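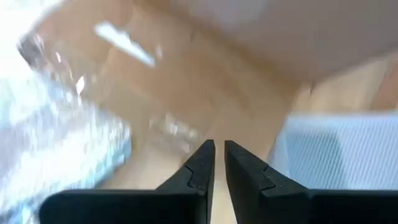
Receiving Procedure, Small Parcels

The procedure ran to 6 pages and had been revised in January. Section one covered the wrapping. Clear plastic film was to be taken off in one piece where possible, flattened, and set to the left of the work area. The clerk at Donevano had followed it for two years and had never seen film flatten. It held its creases. Pressed down, it came back up over the next minute with a faint ticking sound.

Section two covered the carton. The carton from Pevik was listed at 588 grams. The scale agreed. The sender's address was a street the clerk had lived on as a child, at a number that had not existed then. The row had stopped at 500. After 500 there had been a fence, then a field with a drainage ditch in it, then the rail line.

The clerk entered the weight and left the address field for later.

Section three: cut the tape along the center seam, blade at minimum extension. Put the cutter down before handling the flaps. Fold the flaps fully back. 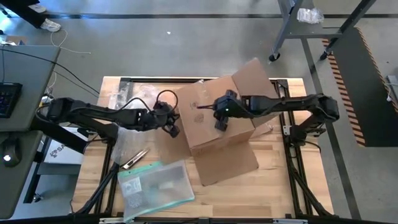 Small items supplied in a zipper pouch were to be kept in the pouch until the packing slip had been checked. The packing slip gave one line, a quantity of one, and a description reading "contents of drawer." Under the description was a part number in the old Listent format, which had been retired in 2000 when the catalog was merged. The system accepted it. It returned a bin location in the north aisle and a reorder level of zero.

There was a form for parts with no description and a form for parts with the wrong description. The clerk read both. Neither had a box for a description that was correct.

In the house on that street there had been a drawer beside the stove. It had held fuses, a tape measure with a broken return spring, rubber bands, and keys to locks that had been replaced. When the house was sold, the drawer was emptied into a bag, and the bag was given to the movers, a firm called Sisodia. The inventory sheet had 42 lines in it and the bag was not one of them. A claim was filed. The claim was denied for lack of a stated value.

Section four covered the work surface. It was to be wiped down between parcels with a clean white cloth, along the grain, and the cloth left on the table.

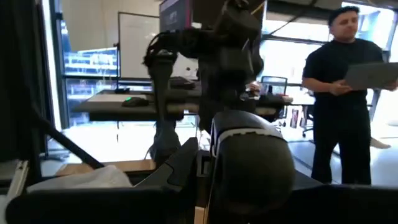
The clerk wiped the table and started again at section one, in case a step had been missed. No step had been missed. The film was off. The seam was cut. The weight, taken a second time, was 588 grams.

The address field was still open. The clerk typed the street, then the number, and the system corrected the spelling of the street to the way it had been spelled on the old signs.

Under "condition on arrival" there were three choices. The clerk selected "used, complete," printed the label, and carried the carton to the north aisle. The bin was at knee height. It had a metal pull on the front, worn bright on one side, and it stuck a little before it opened.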